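Istell Cabinet Dishwasher: Installation and User Guide
Section 4: Loading and Daily Use
Revision 2018-07-06

This section applies to the Istell Redlow and Istell Harju models. Where the two differ, the model is named in the step. Read Section 2 (Water Supply) and Section 3 (Leveling) before you run the machine for the first time.

4.1 Before the first load

1. Open the door and take out the foam blocks under the lower rack and behind the silverware basket.
2. Remove the tape from the upper spray arm. Spin the arm by hand. It should turn freely without touching the rack.
3. Fill the salt container (Redlow only). Use coarse dishwasher salt. Pour in water until it reaches the neck, then add salt until the container is full.
4. Wipe up any salt on the floor of the tub and run a Rinse cycle with the racks empty.
5. Fill the rinse aid cup to the line marked MAX and close the lid until it clicks.

Note: Some water may be left in the sump from factory testing. It drains during the first cycle.

CAUTION: Never put detergent in the salt container. It will damage the softener, and the repair is not covered by the warranty.

4.2 Loading the lower rack

1. Scrape off bones, seeds and large scraps. You do not need to rinse plates under the tap.
2. Place plates between the tines, facing the center.
3. Put pots and mixing bowls upside down along the sides. Fold the rear tines flat if you need the room. On the Harju, squeeze the two gray tabs together first.
4. Load forks and spoons with the handles down. Load sharp knives with the handles up.
5. Turn the lower spray arm once by hand to check that nothing sticks through the rack.

Baking sheets go along the left side only. On the right side they block the detergent door, and the tablet will still be in the cup when the cycle ends.

4.3 Loading the upper rack

The upper rack is for cups, glasses, small bowls and dishwasher-safe plastic. It can be set at two heights. To raise it, pull up on both sides until the latches click. To lower it, lift the latch on each side and let the rack down slowly. Empty the rack before you lower it.

1. Set glasses upside down between the rows, leaving a gap so they do not knock together.
2. Lean stemware against the folding shelf. Use the lower rack height for tall stems.
3. Tilt cups with a deep base so that water can run off.
4. Push the rack all the way in before you close the door.
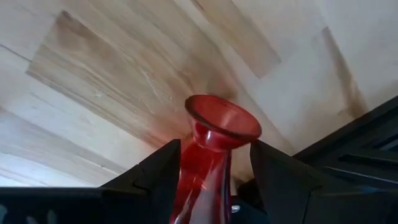 Check the underside of each piece for a dishwasher-safe mark. If there is no mark, wash it by hand in warm water with a mild liquid soap. Hand washing is also advised for the following:

Lead crystal
Glass with gold or silver trim
Painted or glued pieces
Cast iron and carbon steel
Wooden boards and spoons
Pewter and brass

Glass can turn cloudy over time. If the film comes off with white vinegar, it is lime, and the salt or rinse aid setting should be raised. If it does not come off, the surface is etched and cannot be restored. Use less detergent and a cooler cycle for the rest of the set.

4.4 Choosing a cycle

Press the Cycle button until the light next to the name comes on.

Rinse: Holds a part load until the machine is full. No detergent.
Glass: Low heat with gentle spray. Use this for the upper rack on its own.
Normal: Everyday dishes. Washes at 54 °C.
Heavy: Pots and dried-on food. Do not use for plastic or thin glass.

To delay the start, press Timer. The display shows the number of hours until the cycle begins. To cancel, hold Timer for 2 seconds.

Note: The time shown at the start of a Normal cycle may change after the first rinse while the machine checks how dirty the water is.

4.5 Starting and stopping

1. Add detergent to the dry cup and close the lid.
2. Press Power, choose a cycle and press Start.
3. Close the door within four seconds. If you wait longer, press Start again.

To add a dish after the cycle has started, open the door slightly and wait for the spray to stop. Add the dish, press Start and close the door.

CAUTION: Steam and hot water can escape when the door is opened during a wash. Keep children away from the open door, and do not let anyone sit or stand on it.

4.6 Unloading

1. Let the dishes cool in the machine. Hot glass chips easily.
2. Empty the lower rack first so that drips from above do not land on dry plates.
3. Leave the door open a little if the machine will not be used for several days.

4.7 Filter care

Clean the filter after every 26 cycles, or sooner if the FILTER light comes on. Turn the filter to the left, lift it out and rinse it under running water with a soft brush. Replacement filters are sold under the Standel name. See Section 7 for part numbers.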